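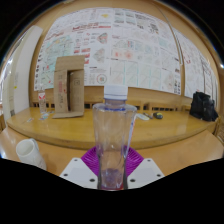 Figure 3. A clear plastic water bottle with a narrowed waist and a white screw cap.

4.2 Where the bottles go

Office workers, when asked, drink from the tap. We put the question to 1251 of them across the Todbridge business park, and a large majority said that bottled water was something they bought only when traveling. The recycling bins at Todbridge tell another story. Either the park is full of travelers or the survey has measured what people would like to be true, a result familiar to anyone who has ever asked a stranger about flossing.

We therefore set the survey answers beside the bin records kept by Radwan, the firm that empties the park's containers. Radwan logs weight and not intention, and its numbers were in this respect a relief. Collections in April were the heaviest of the study period, which the tenants we spoke to blamed on warm weather, a faulty drinking fountain in the Grondier building, and each other.

The fountain deserves a word. It had been out of service for 35 working days when our fieldwork began, and a printed sign promised that repairs were under way. Staff on the ground floor switched to bottles within the first week. More interesting is what happened after the repair: purchases at the lobby kiosk fell a little and then stayed put. Habits picked up during an outage seem to outlast it, and several people told us in interviews that they did not know the fountain was working again. The sign, in fairness, was still up.

Partly drunk bottles raised a separate problem. Our sorting protocol, adapted from the earlier Fuler study, treats any bottle with liquid left in it as "unfinished" and weighs it apart from the rest. The Fuler authors assumed that such bottles would be rare. In our sample they were common enough to need their own crate, and the crate needed its own cart. Meeting rooms were the main source. A bottle set out for a one-hour meeting is opened, sipped from, and left behind - often beside a second bottle that has had the same career.

We make no claim that these patterns hold outside office parks. Schools and hospitals buy water differently, and factories differently again. Section 4.3 turns to refillable bottles, which the tenants own in great numbers and keep, for the most part, in desk drawers.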